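Home | News | Events | Members | Back Issues | Contact

An Afternoon With the Robot

November
By Amirhossein Tehrani

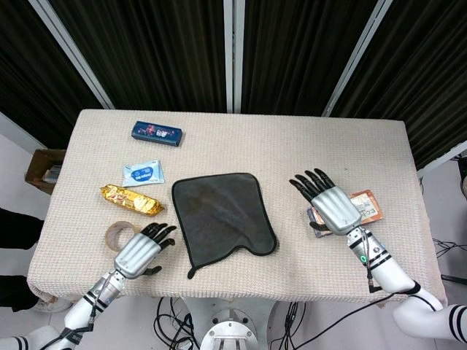

A hand on either side of the cloth at the Favach open day, with tape and snacks standing by.

I should say up front that I went to the Favach open day for the parking, which was free, and for the coffee, which the flyer had described as "refreshments." Our group had put in for 32 places on the Thursday visit and got every one of them, and by two o'clock we were all standing in a corridor with name stickers on, being told not to lean on anything.

Favach has the back half of the old Sterkska building, past the loading dock. They have been working on household jobs for two years now, under a project called Fuvum. If that stands for something, our host had been asked too many times to want to tell us. Our host was Takeshi Kaneko, a patient man who has clearly explained his job to a lot of relatives. He asked who had seen a robot fold laundry on the internet. Most hands went up. He asked who had seen one do it at normal speed. Most hands went down, and he looked pleased, in a tired sort of way.

The demonstration took place at a table in front of black curtains, which gave it a bit of a magic show feeling. No rabbit. What we got was a pair of white arms with silver hands and black fingers, a cream tablecloth with a waffle weave, and the kind of stuff you find when you finally clean out the car: a gray microfiber cloth, a roll of packing tape, something in gold foil, a few packets. I have owned that exact collection. Mine was under the passenger seat.

The job was to clear the table, one item at a time, and do something sensible with the cloth. Kaneko told us the cloth was the hard part. A box stays a box, he said, but a cloth is a different shape every time you put it down, and a person gets around this without thinking while a machine has to work it out all over again. Foil is bad too. It shines, and the shine moves when you do. Packets slide, and they crinkle into new shapes, and sometimes they lie on top of each other, which to the software can look like one strange large packet.

The team had made 3,698 practice runs with the table before we came. I asked how many of those had gone well. "Define well," said Kaneko, and I wrote that down because I plan to use it at my next performance review.

So how did it do? It was slow, and then it was quite good, and then it was slow again. The tape went where it was supposed to go, to real applause. The cloth took three tries. On the first the fingers closed on nothing, and on the second they got hold of the tablecloth as well, and everything on it began to travel gently toward the front row. An engineer pressed a button. On the third try the cloth was folded in half, more or less, to about the standard of my teenage son, who also needs to be started by somebody else and stops if the Wi-Fi drops.

I had expected to find the hands creepy. A few people did, and moved back a row. For me it was the pauses. The arms stop above a thing and wait, and you find yourself leaning in and willing them on, as you would with a kid at a spelling bee. The woman next to me said "go on, honey" out loud, and I don't think she was talking to me.

Afterward there were questions. Will it do dishes? Not yet. Will it do stairs? It has no legs, so no. What does it cost? Kaneko looked at the ceiling and said the hands were made by a supplier, Mirzaei, and that we should enjoy the coffee.

The coffee was fine. There were also cookies, and those were cleared from their table by hand in under four minutes, with no practice runs at all.

Favach is planning another visit in the spring, again on a Thursday and again with a limit on numbers. If you want to go, leave your name at the front desk or call extension 514. Wear flat shoes, as you stand for most of it, and park on the dock side. The front lot belongs to the dentist, and he does check.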